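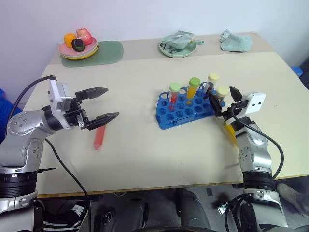 1/ Right, long overdue update on the two-arm build at Narkuddale. Sat 2 May was the first full day I've had on it since we moved benches, and I've got a lot to get off my chest about cables. Thread, mostly for the people who keep asking how Lougher is getting on.

2/ For anyone new: Lougher is the pair of arms I've been putting together in the shared workshop, evenings and weekends. The job I've set it is moving capped test tubes in and out of a blue plastic rack. Sounds dull. It's a brilliant way of finding out everything that's wrong with your robot.

3/ Why tubes? They're round, they're slippery, they roll off if you let go early, and the rack holes don't forgive much. I tried wooden blocks first back in April and got very pleased with myself. Blocks are a holiday. If you're a few millimetres off with a block you still pick it up. With a tube you knock over its neighbour.

4/ The fingers. Version one was short and stubby and couldn't get down between two tubes without barging both of them. The long pointed ones are so much better! They do flex a bit at the tips if you squeeze hard, so I've turned the grip force down to 40 per cent and they seem happy there.

5/ (I had it at 58 for ages, purely because that was what I'd typed in on the first night and then forgotten. Please write down your settings. Please. I have a notebook now and it lives with the arms.)

6/ Cables, then. Each arm has a black cable that comes out up near the wrist and has to loop back along the arm. Too short and it tugs the wrist at full stretch. Too long and it drags over the table and sweeps things about. I've left a generous loop near the top of each one and I'm still fiddling with where the rest goes.

7/ What I'd do differently: route the cable with the arm held in its most awkward pose, not its tidy parked one. I did it parked, of course I did, and then had to undo the lot the first time the left arm reached across for the far end of the rack.

8/ Letting go is harder than picking up, by the way. I'd have bet money on it being the other way round. If one finger opens a hair before the other, the tube gets a little shove sideways and off it goes at an angle. I've had tubes leave the gripper in directions I can't explain.

9/ So the release now goes in two stages -- a tiny opening, a pause, then the full spread. It makes the whole thing look terribly hesitant, like someone putting down a sleeping baby, but the drops into the rack are much straighter. I can speed it up later. I'm in no hurry.

10/ Rack angle! I had always lined it up dead square with the table edge because it looked neat. Then it got nudged, I couldn't be bothered to put it back, and both arms found it easier to reach at a slant. I've stopped straightening it. There's a lesson there about tidiness which I'm choosing to apply to my whole flat.

11/ Someone asked what's in the tubes. Water and food colouring, that's all. I wanted different colours so I could tell at a glance in the recordings which tube had gone where. The red stains your fingers for days if a cap isn't done up properly, so do them up properly.

12/ Caps deserve their own post. They're wider than the tube, and the ridged rim is lovely for human hands and a pain for straight fingers. Grab by the cap and the tube hangs off at a jaunty angle. Grab lower down on the body and you get a decent hold, so long as you can get the fingers in there past everything else.

13/ Lower grip it is, then. The approach comes in at a diagonal, jaws close on the body, small lift, check it's still held, then up and out. The small lift matters most. If the tube is leaning, its base can catch in the hole, and if you yank at that point the whole rack comes with you.

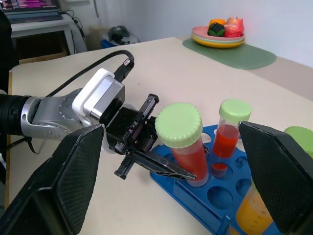 14/ Next thing: stopping the arms arguing. When both go for the same end of the rack they get close enough to make me wince. At the minute I've drawn a pretend line down the middle and neither is allowed over it unless the other has backed off. Crude, but I haven't had a clash since.

15/ Boring hardware note for the two of you who like these. One batch of the little screws from Ornmont kept working loose on the wrist. A dab of threadlocker sorted it. Check yours every few sessions, especially after a bump. I do a quick round with the driver before I switch anything on.

16/ Longest run so far without me stepping in is nine tubes. I did a small dance. The tenth went on the floor.

17/ Still to do: tidy up the cabling on the right arm, print a spare set of fingers, and work out how to pass a tube from one gripper to the other in mid-air. That last one has been on the list for weeks and I keep finding very important cables to look at instead.

18/ If you're near Skendport and fancy a look, I'm at the workshop most Saturdays. Bring your own mug, ours have all got food colouring in.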